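Progress report, second period: Sorting by Two Arms, student robotics club
Prepared for the Canex small grants office
Written by Temitope Wike, club coordinator

1. Where we are now

I am glad to report that the project has moved from the preparing stage to the working stage. In the first period the students spent most of their time on safety training and on learning the control software. In July they began the real task of the project, putting toy animals in a bin, first with one arm and afterwards with the other.

The group has 7 members. They work in pairs and one person is always free to keep the notebook. We had wished for a bigger group, but two students left us because of their exams, and I think the present size is good for the equipment we have.

2. The task

The task was chosen by the students themselves. It looks simple, and visitors sometimes tell us so, but for a gripper a small toy animal is a difficult thing. It has legs, a head and a back which is not flat. The students must decide from which side to take it and how far to open the fingers before the arm goes down.

The second difficulty is the bin. The gripper should let the toy go above the bin, and it should not touch the rim. The students wrote a rule for this, which we call the waiting height: when an arm has no toy to carry, it stays well above the table with the fingers open.
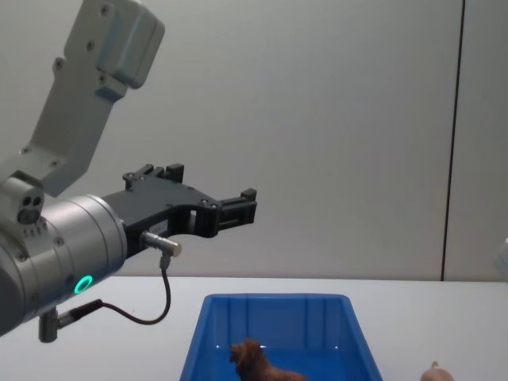
Ye-ji Kwon asked whether the waiting height is not too careful, and whether the pairs lose too much time with it. She would prefer that each pair sets its own height and defends it in the notebook. We discussed this at the next meeting and agreed to try her proposal in the third period. Until then the common rule stays.

3. Two arms together

For the final demonstration both arms must share one bin. This is the part where we are a little behind the plan. The programs for the single arms are finished, but the program that tells one arm to wait for the other was rewritten two times. The first version was too slow. The second version stopped both arms when only one of them should stop.

The present version is better. One arm holds its position at the side and the other is allowed to come over the bin and open its fingers. The students learned from this that it is useful to draw the movements on paper before writing any line of code, and they now do it without my reminding.
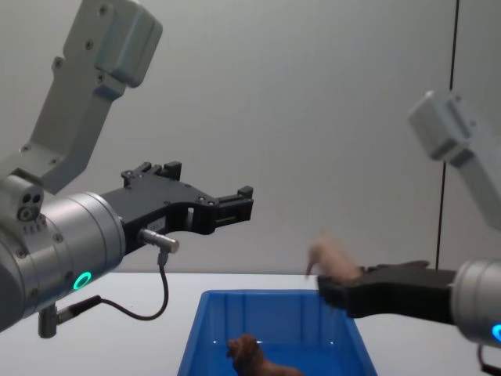 Second arm bringing a pink toy animal to the shared bin, first arm waiting with open gripper.

4. Money

The grant for this period was 3,114 pounds. We have spent 3,065 pounds, mostly on the rent of the workplace at Ternley and on the insurance. We ask kindly for permission to carry the remaining sum to the next period, where it will be used for printing the demonstration sheets. The receipts are sent separately.

5. Plan for the third period

The waiting program will be tested with toys of other shapes. Each pair will write a short guide for new members. The demonstration for parents and teachers stays as planned, in the afternoon, and we would be happy if someone from your office could attend. I will send the exact hour when the room is confirmed.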